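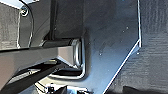
Lai
Member, Bread and Dough

Dough keeps shrinking back when I stretch it, what am I doing wrong?

Hi everyone! I have caught the pizza bug in a big way and I need help before Saturday, when I've got a houseful coming over. I've been making dough at home since the start of the year and the flavor is great now, way better than the takeout place on the corner. But I can't get it to go round. Or wide. I push it out to the size of a dinner plate, turn to grab the sauce, and it has pulled itself back to the size of a saucer!

What I do: 800 grams of bread flour (the Tirengate one in the green bag), water at 59 percent, salt, a little olive oil, a pinch of instant yeast. Mixer for ten minutes, then in the fridge overnight in one big tub. Next day I take it out, cut it into balls, and start stretching after 25 minutes on the counter. I bake on a metal plate in a plain Jinex electric oven, as hot as it goes.

The bake itself is fine. Bottom gets nice and brown, cheese bubbles, everybody's happy. It's only the shaping. I've tried a rolling pin, which does work, but then the rim comes out flat and crackery and I really want that puffy edge. Is it the flour? Should I be using 00? Any help welcome, I'm having so much fun with this and I just want to get over this one hump.

3 answers

Marked as helpful by the poster

Your flour is fine, keep using it! The trouble is when you're making the balls. Every time you cut and round a piece of dough you tighten it up, and it needs a good long rest afterward to relax. You're rounding it cold and giving it 25 minutes, so it's both chilly and wound up like a spring. No wonder it snaps back.

Two ways to fix it, and both are easy:

Ball it the night before. Mix, let it sit an hour at room temperature, cut and round, and put each ball in its own oiled container with a lid. Then it gets the whole night to loosen up. Next day take the containers out two to three hours before you want to eat, a bit less if your kitchen is warm.

Or keep your big tub, but ball it first thing after lunch and leave the balls covered on the counter until evening. I do this one more often, I have a tiny fridge.

You'll know it's ready when you poke it and the dent fills in slowly. If it bounces right out, go have a coffee and come back. When it's right it practically falls open in your hands and it's the best feeling, you'll be grinning.

Also, if one fights you halfway through, put it down! Cover it with a towel, do the next one, and come back to it in ten minutes.

Oh, and you could go up a little on the water. 59 is on the stiff side for bread flour. Try 63 or so once you've got the resting sorted out. Change one thing at a time though or you won't know what did it.

Answer 2

Use 00.

Answer 3

Agree with the first answer on resting. I'll add a bit about hands, since that was my problem for ages. I was pushing down from the middle with my palms, and all that does is squash it. Press with flat fingertips, starting near the center and working out, and stop a thumb's width from the edge so you leave the gas in the rim. Flip it, do it again. Then pick it up and let it hang over your knuckles and keep turning. Gravity does the rest and it's surprisingly gentle.

I learned that at a Thursday night class at the Jerkcombe community kitchen. There were 17 of us around two tables and flour on the ceiling by the end. If there's anything like that near you, go, it was a blast.

Semolina on the counter helps too, less than you think.

Comment from Lai

Balled a test batch last night and just stretched the first one. It went out to the full width with no fight at all, I actually made a hole in it because I was still pushing like before!! Going to make the Saturday ones the same way. Does anyone freeze the balls, and if so before or after the overnight?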